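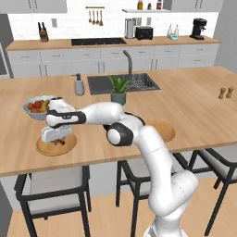
Trunby Kitchen Fair: was it worth the trip?

September 8, 2025

I drove out to the Trunby fair because our countertops are 26 years old and my sister-in-law swore I'd come home with a plan. I came home with a tote bag and a headache. Parking was $34, which I count as part of the price of a kitchen now.

Heywood had the biggest stand, mostly islands. The sales rep told me theirs would "never mark." I asked if that was in the warranty. She went to find someone and I waited through most of a coffee. The printed warranty covers splitting and warping. Marks are "normal wear." So that's never, then.

Pevis does a cheaper line in pale wood and I liked it more than I wanted to. The edges felt good and the drawers closed without slamming. But the price on the card leaves out fitting, delivery and the sink cutout, and by the time you add those you are $1,000 over.

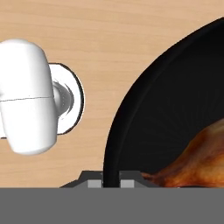 The finish is the other thing to ask about. Pevis wants you to re-oil with Barumine, their own product, at $39 a can, twice a year. Maybe it's great oil. I'd like to hear that from somebody who doesn't sell it.

The one talk I sat through was by Sheila Garside, on measuring up an old house, and it was useful — check the walls for square before you order anything, and do it at counter height as well as at the floor. She didn't try to sell me a thing.

They're running it again in October. I'd go for her talk if someone else paid for the parking.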